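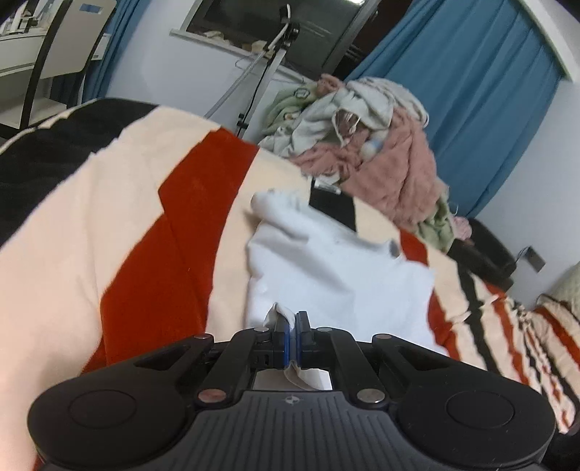
Balthasar Mayrhofer would like it known that he never asked for a new computer system. What he wanted, he told me over a very large pot of tea, was for the ward to stop ringing him at home to ask what a patient had been taking before she came in. "I'm a pharmacist," he said, "and I was being used as a filing cabinet."

He has run the dispensary at Bikton, a cottage hospital with a good view and a dreadful car park, for longer than he cares to say. Until June the place kept its allergy records in three different ways (one of them a card index, and a rather handsome one), and if you were moved from the day unit to a ward your notes came along behind you, usually on a trolley and now and then the following morning.

Now there is Cusudell, a shared record made by a small firm called Vogler. The idea is simple enough. Whatever your GP, your district nurse or the hospital writes down about your allergies goes into one list, and everybody reads the same list. Getting there was slower than anyone had hoped - 1210 patient files had to be checked by hand, and Balthasar did 500 of them himself, mostly in the evenings with the radio on.

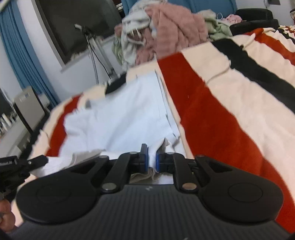
White cloth on a bed blanket.

The nurses I met were fond of it on the whole, though they grumbled about the logging in, and I can't say I blame them. The first version asked for a password every 5 minutes. Vogler has since stretched that, and the staff on nights have stopped writing rude things on the feedback form.

There is still the matter of Brudier, the older program that prints the labels, and which will only talk to Cusudell through a sort of go-between that needs restarting at 7 each morning. Balthasar does it himself when he comes in, before he has taken his coat off. A proper link is promised for the spring, and he has pencilled it into his diary, very lightly.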